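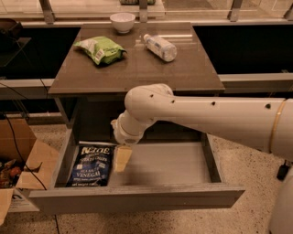

Fig. 6. Lower drawer in fully open position.

6. Fitting and adjusting the lower drawer

This section is for the Jesavora cabinet after the body is assembled and standing in its final place. If the back panel is not yet fixed, please return to section 4 and finish it first. The work can be done by one person, but lifting the cabinet needs two.

You will need: a cross-head screwdriver, a spirit level, a soft cloth, and the small bag of screws marked 961. Do not use an electric screwdriver for the runners.

6.1 Before you start

1. Put the spirit level on the cabinet top, first from left to right, then from front to back.
2. If the bubble is not in the middle, turn the adjustable feet by hand. Turn only one foot at a time and check again after each one.
3. Push lightly on each top corner. The cabinet should not rock.
4. Wipe both runners inside the cabinet with the dry cloth.

CAUTION: Fix the cabinet to the wall with the strap from section 5 before you put the drawer in. A fully open drawer moves the weight to the front, and a child who leans on it can pull the cabinet over.

6.2 Putting the drawer in

1. Pull both runners out until they stop.
2. Hold the drawer level with two hands and place the rear hooks over the ends of the runners.
3. Lower the front until you hear a click on the left side and on the right side. If there is a click on one side only, lift the drawer off and repeat.
4. Close the drawer slowly. Open it again to the end and close it. Do this a few times so that the grease is spread along the runner.

Note: In the first days the drawer may feel heavy. This is normal and becomes better with use.

6.3 Adjusting the front

The gap between the front and the cabinet body should look the same on both sides. If it does not:

1. Open the drawer and find the adjusting screw under each front corner.
2. To raise the left corner, turn the left screw clockwise. To lower it, turn the other way. The right corner works in the same manner.
3. Make a half turn, close the drawer and look at the gap. Continue in half turns until the front is straight.
4. When the screw becomes stiff, stop. More force will damage the thread, and the bracket must then be replaced (part 146).

6.4 Removing the drawer

1. Take out everything that is inside.
2. Open the drawer fully.
3. Reach below the front and press both release levers together toward the middle.
4. Lift the front a little and pull the drawer toward you. Put it on a carpet or a blanket.
5. Push the empty runners back into the cabinet, so you do not hit your leg on them.

6.5 Daily use and cleaning

Clean the top with a damp cloth and dry it immediately. Water which stays overnight can leave a mark on the finish. Do not use scouring powder, acetone or sponges with a rough side.

Every May, or when you hear scratching, clean the runners and put one drop of Funine oil on each. Cooking oil is not suitable because it becomes sticky.

Bottles should be closed tightly before they go in the drawer. Do not store candles or batteries next to food.

6.6 If something is not right

The drawer opens by itself: check the level of the cabinet again (6.1).
The drawer stops halfway: remove it and look for a fallen object behind it.
The drawer makes a knocking sound: one hook is not in its place. Repeat 6.2 from step 2.
The front is loose: tighten the two screws from inside the drawer.

For spare parts, write to Brultov and give the part number and the color of your cabinet. The color code is printed on the sticker on the back panel.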